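Skendum table cover, charcoal, large: long-term review

By Noémie Doucette
Updated 25th September

Test period: 9 weeks
Price paid: $20
Item number: 1819

The Skendum is a plain fabric cover for work tables and desks, sold by Tevport in one weave and a handful of dark colors. It has no backing, no elastic and no corner ties. I bought the charcoal version in July to replace a Chisholm felt pad that had started shedding onto everything I put down on it. It has been on the bench in my spare room since then, used for sorting small hardware, repairing eyeglasses and some light sewing.

Size and fit

The large is cut at 89 inches on the long side. On my table that leaves an overhang at both ends, enough to tuck under if you want to clamp it. The hem is single-turned and stitched in matching thread. Stitch length was even on three sides and slightly tight on the fourth, where the edge puckers a little. It has not come undone.

Surface

The face is matte with a short, soft nap, close to a flannel sheet. Under a desk lamp there is no glare, and that was my main reason for buying it. Small bright parts show up well against it. Screws dropped from a few inches up stay close to where they land, which could not be said for bare laminate. Very small black parts are another matter, and anyone who works mostly with those should look at one of the lighter colors.

The nap holds lint. A sticky roller clears it in a couple of passes, and a dry brush does a worse job. Thread ends are the most stubborn. I have not noticed the fabric giving off fibers of its own, which puts it ahead of the Chisholm.

Washing

I have washed it four times, cold, with a low tumble dry. Measured after the fourth wash, the long side had lost half an inch. The color has held up to the point where I can't tell the difference against the spare offcut Tevport packs with it. The nap is a little flatter in the middle, where my forearms rest.

Creases

The cover ships folded in a flat packet, and the fold lines are set in hard. The label allows a warm iron. Ironing takes out the minor folds and softens the main ones, but any time the cover is folded away and brought back, a long straight line comes back with it.

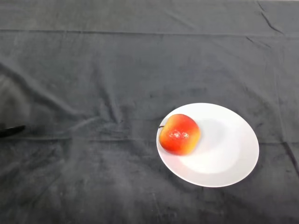
Loose wrinkles are the bigger nuisance in daily use. The fabric is light and has nothing underneath to grip the table, so leaning on it or dragging a tray across it pushes up shallow ridges. They don't matter for sewing or for anything in a dish. They do matter if you lay out flat parts in rows, or if you need a ruler to sit level. Four spring clamps at the corners fixed most of it for me. A sheet of rubber shelf liner under the center fixed the rest.

Compared with the Skolton

The Skolton bench mat is the obvious alternative. It is heavier, has a rubber back and lies flat straight out of the tube. It also can't go in a washing machine, and it has to be stored rolled – a problem in a small room. For a bench that stays set up all year I would pick the Skolton. For a table that has to be cleared for dinner, the Skendum folds down to the size of a bath towel and goes in a drawer.

Pros: no glare, washable, stable color, stores small
Cons: creases persist, slides without clamps, collects lint

Rating: 3.5 out of 5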